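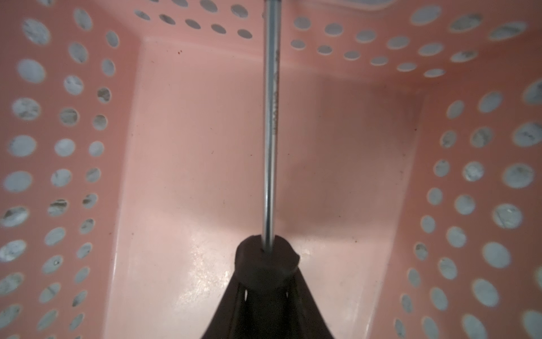

Looking down into a pink laundry basket. Count the holes if you dare!

Why is a laundry basket full of holes? I used to think somebody was just saving plastic. Well, the holes do use less plastic, and they make the basket lighter to carry. But they have another job - they let air in!

Think of a damp towel squashed at the bottom of a bucket. The water in it has nowhere to go, so it starts to smell (yuck). In a basket, air can slip through the sides and carry some of that water away. The floor of my favorite pink one is solid, though, so shake your towels out first.

Now for walls, my other laundry day hobby!

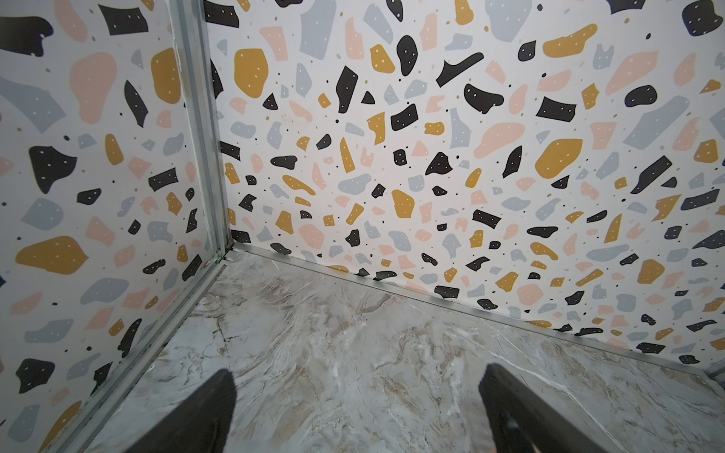 Terrazzo-style wallpaper, with a silver strip in the corner.

Real terrazzo is made by mixing chips of stone into something like cement, then rubbing it smooth. Wallpaper only borrows the look. I love the mustard yellow blobs best, especially the ones with tiny white dots.

Try it yourself! Tear up colored paper, scatter the bits on a white sheet and glue them down any way they land. Add dots with a pen. I made mine in August and it took me 52 bits of paper.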